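Pulling the power supply from an old Dell desktop

The office at Kuster is clearing out its older desktops, and I took on the job of stripping them for usable parts. Power supplies come first.

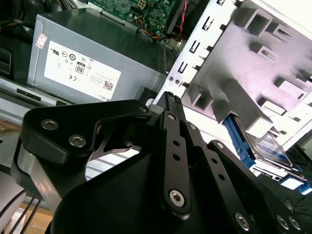
Why the supply comes out first

The supply is the heaviest single part in the case and it has the most cable attached to it. With it gone there is room for a hand and a screwdriver, and every later step is quicker. Drives, memory and cards can all be reached with the supply in place, but you spend the afternoon pushing cable bundles to one side.

The label is also the best source of information in the whole machine. The ones I deal with carry the maker's name, the efficiency logo, the CE mark and a lot of very small print. Whether you can read it depends on which way up the designer thought you would be standing. I copy the part number into the log before I touch a screw. Reading it later on a shelf is easier on the neck, but by then I have usually mixed two units up.

Before opening

Shut the machine down properly, switch off at the wall and pull the power lead. Hold the power button in for ten seconds. Disconnect everything else at the back: monitor, network, keyboard, mouse, and the little USB receiver that will otherwise snap off when the case is laid down. Lay the case on its side with the open face up.

I wear a wrist strap clipped to bare metal on the chassis. Fabian Kofler has done this work for longer than I have and doesn't bother with one, and his parts test fine. I still wear mine.

Under no circumstances open the supply itself. The capacitors inside can hold a charge well after the lead is out, and there is nothing in there I would repair anyway. A supply is either good or it goes in the e-waste bin.

Connectors

I unplug in the same order every time:

1. Processor power. A small square plug, usually near the top of the board, with a latch on one side. Press the latch and pull on the plug body, never on the wires.
2. Main board power. Older units use the wide 24-pin plug. A lot of later Dell desktops have a shorter proprietary one, and this decides where the supply can be reused. Write it down.
3. Drive power. On some models this comes from the supply, on others it comes off the motherboard. Follow the wires before pulling anything.
4. Anything left over. Fan leads and the front panel switch normally belong to the board and can stay where they are.

Wire colours are a fair guide on the older looms: black for ground, red for five volts, yellow for twelve, orange for 3.3. They are not a guarantee. Small fan and switch leads follow their own rules, and I have met supplies where every wire was black. If it matters, use a meter.

Stiff latches are the usual hold-up. Dust packs in behind the tab and it won't travel. A few short bursts of air will clear most of them. Rocking the plug gently along its long side does more than pulling harder, and with your other hand flat beside the socket the board doesn't flex.

Getting it out

The fixing varies by model. Most of ours have screws through the rear panel, plus a catch on the chassis floor that has to be pressed while the unit slides forward. On others the supply sits in a cradle that swings up on a hinge. I like the cradle less than I should. It gives good access to the board, but the cables get pinched at the hinge when it is closed in a hurry, and I have found two looms with flattened insulation. Both went in the bin.

Check the cable guides before lifting. There is nearly always one clip out of sight that still has hold of something.

Once the unit is free I vacuum the grille with a soft brush head and wipe the casing down with a dry cloth. Stickers stay on. Inventory stickers in particular are worth leaving, as Ursina Plattner matches them against the asset register and gets short with me when one has gone missing.

Testing and storage

Each supply goes on a plug-in tester with its proper lead. The proprietary Dell ones need an adapter, which I bought as a pack of three and have already reduced to two. I note the voltage on each rail and listen to the fan. A ticking fan is a fail. So is any smell.

Good units get their cables folded back and held with a hook-and-loop strap. I have stopped using zip ties, as they need cutting and sooner or later the cutters find a wire. Then it's into a cardboard box, label up, with the log number on masking tape. The current box starts at 303 and the one behind it at 359. Jonas Bachmann built the shelf and set the spacing for the old boxes, so the new ones go in sideways.

Still to do

The Carillow machines are next. They are a smaller case and I haven't opened one yet, so I can't say how the supply is held. If anyone has the service manual for them I would be glad of a copy - the scan I have is missing the pages on the rear panel. Nadja Hämmerli thinks there may be a printed set in the cupboard at Zistham, and I'll look when I drop off the next load of scrap.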